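Sechs Uhr früh vor Tor 3

Als ich in Saduvari aus dem Bus steige, ist es kurz vor sechs, und Fulgencio Aguirre drückt mir einen Becher Kaffee in die Hand, bevor ich überhaupt Guten Morgen sagen kann. »Du bist die von der Zeitschrift«, sagt er. »Setz dich, die Schicht kommt gleich raus.« Also setze ich mich auf eine umgedrehte Getränkekiste vor Tor 3 des Möbelwerks Mustonen und warte mit. (Ich bin kein Morgenmensch, das sei nur gesagt, damit man die Tippfehler in meinem Notizbuch versteht.)

700 Leute arbeiten hier, und seit Juni streiten sie mit der Werksleitung um etwas, das von außen ziemlich klein aussieht: die Umkleidezeit. Wer in der Lackiererei anfängt, braucht Anzug, Haube, Maske und Stiefel, und das dauert. Bezahlt wird erst ab der Stempeluhr, und die hängt hinter der Umkleide. Früher hing sie davor! Irgendwann im Winter wurde sie umgehängt, an einem Wochenende, ohne Aushang.

Sayaka Arai hat es als Erste gemerkt. Sie arbeitet seit sechs Jahren an der Spritzstraße und führt ein kleines kariertes Heft, in das sie jede Minute einträgt. Sie blättert es mir auf der Motorhaube eines fremden Autos auf, Seite um Seite, Kommen, Gehen, Pause. »Meine Mutter hat das auch so gemacht«, sagt sie, »in der Näherei.« Mit dem Heft ging sie zum Betriebsrat, und der Betriebsrat ging zur Gewerkschaft Datier, und jetzt liegen 1.027 Unterschriften auf dem Tisch. Mehr, als das Werk Beschäftigte hat, ja, das habe ich auch gefragt. Die Familien haben mitunterschrieben, die Bäckerei gegenüber und offenbar der halbe Fußballverein.

Ruwan Cassim, der für Datier verhandelt, ist müde und trotzdem erstaunlich gut gelaunt. Drei Gespräche gab es bisher. Beim ersten wurde über die Tagesordnung gestritten, beim zweiten über das Protokoll des ersten. Beim dritten hat die Werksleitung immerhin angeboten, die Uhr »ergebnisoffen zu prüfen«. Ruwan spricht das Wort ganz langsam aus und rührt dabei in seinem Tee. 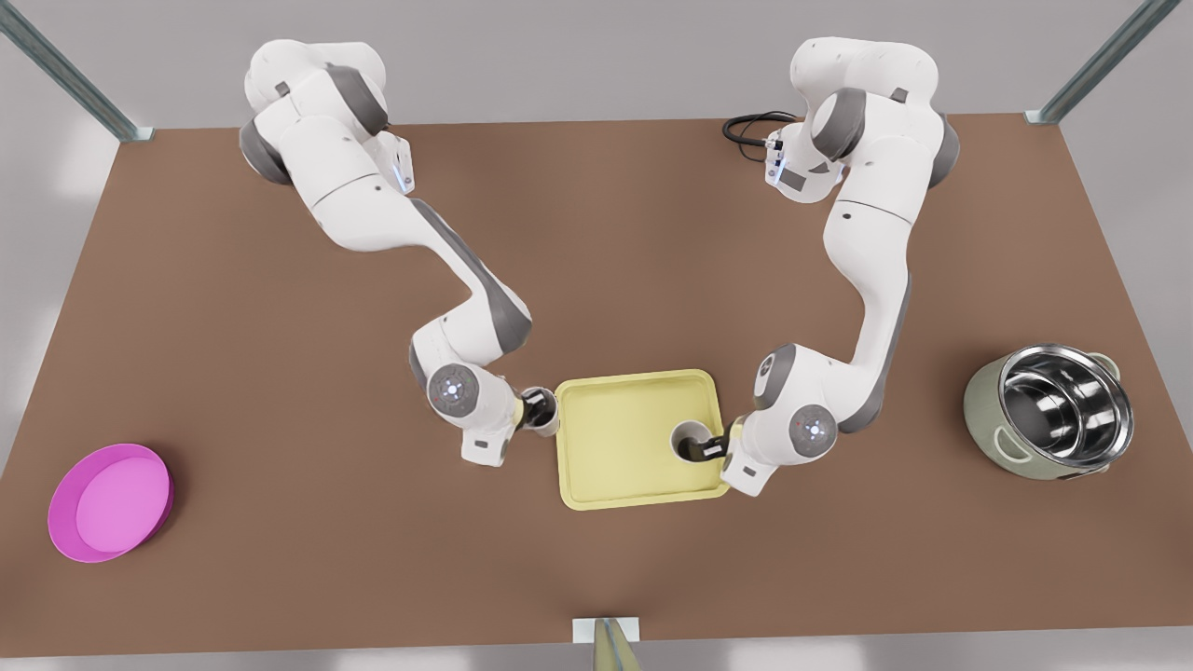
Am Nachmittag darf ich dann doch noch zu Edvin Myklebust, dem Werksleiter. Er ist höflich, fast schüchtern, und erklärt mir, dass die Konkurrenz billiger produziere und jede Minute zähle. Da muss ich kurz lachen, denn genau denselben Satz hat Sayaka am Morgen gesagt, nur andersherum. Einen Termin für die vierte Runde will er mir nicht nennen, aber er bringt mich persönlich zur Pforte, vorbei an der Uhr. Sie geht übrigens zwei Minuten nach.

Draußen sitzt Fulgencio schon wieder auf seiner Kiste und schenkt der Spätschicht Kaffee ein. Ob er glaube, dass es bis zum Sommerurlaub eine Einigung gibt? Er zuckt mit den Schultern und fragt, ob ich den letzten Bus noch kriegen will. Der fährt um halb sieben, und ich muss rennen.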